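Quorum, abstentions and the Ellard water vote

Thu 4 March

The council's legal note on the Ellard water question was posted last night, and it deals with one point only: whether an abstention counts toward the threshold. The note says it does. I think the note is right on the wording and that the wording is bad, and I want to set out why before the matter goes back to the chamber.

The background is short. Ellard and Lehner share a water authority under an agreement that either town may leave by a vote of its council. Ellard's council has 83 seats, an absurd number for a town this size, left over from the merger of the outlying parishes. Leaving the authority takes "a majority of members taking part in the vote." The motion in August got 40 votes in favor and 38 against. Three members abstained and two were absent.

If abstaining is not taking part, the base is 78, the majority is 40, and the motion passed. If abstaining is taking part, the base is 81, the majority is 41, and the motion failed by one. The chair ruled that it failed. The legal note backs the chair.

The argument in the note runs like this. Standing orders list three ways a member may respond when called: for, against, abstain. A member who gives any of the three has responded to the call and so has taken part. The absent members did not respond, so they are out of the base. The note then cites the quorum rule, which counts members present and responding, and says the same phrase should be read the same way in both places.

The weak step is the last one. It isn't the same phrase. The quorum rule says "present and responding." The withdrawal rule says "taking part in the vote." Whoever drafted these had both texts open, as they were adopted at the same sitting, and used different words. The usual presumption is that different words mean different things. The note doesn't mention this.

Against that, there is the practice of the chamber. I went through the minutes for every vote taken under a "taking part" rule. Abstentions were included in the base each time. None of those votes turned on it, so the practice was never tested, but it was consistent and no member objected. A court would give that some weight. I would too, which is why I come down on the side of the note, with less confidence than its author.

What bothers me more is the effect. Under this reading an abstention is a vote against with a softer name. The members who abstained said in debate that they lacked the cost figures from Plinari, the firm hired to value the pipes and the pumping station, and did not want to decide either way. They decided it. I doubt all of them knew that when they answered the call, since the chair gave no ruling on the base until after the count.

There is a simple repair. Write the base into each rule as a number or as a defined term. "A majority of all members" is clear and sets the bar at 42. "A majority of votes cast for and against" is also clear and sets it wherever the members put it. Either one can be defended. I prefer the first for leaving a shared body, where the other town has to live with the result, and the second for ordinary business. Skinow changed its rules along these lines and the text fits on half a page.

The motion can be brought again once the valuation is in. If it is, the chair should state the base before the roll is called - on the record, with the number - and take objections at that point. That needs no rule change at all.
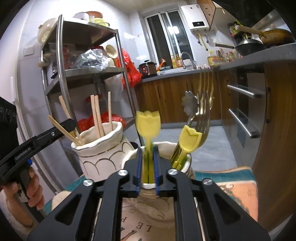 Nadja Zwahlen writes that I have the presumption backward. In her view the two rules were drafted by different hands and only adopted together, so the difference in wording shows nothing about intent, and the practice in the minutes is the only real evidence there is. She also thinks "a majority of all members" would be a mistake, as it turns an absence into a vote against as well, and a member home with the flu has made less of a choice than one who abstains.

The second point is fair. It is the cost of a fixed bar, and I would still pay it for withdrawals, though a proxy rule would reduce it. On the first I have asked the clerk for the drafting file. The index shows a cover letter and two earlier versions of the withdrawal rule. If they carry initials I will post them.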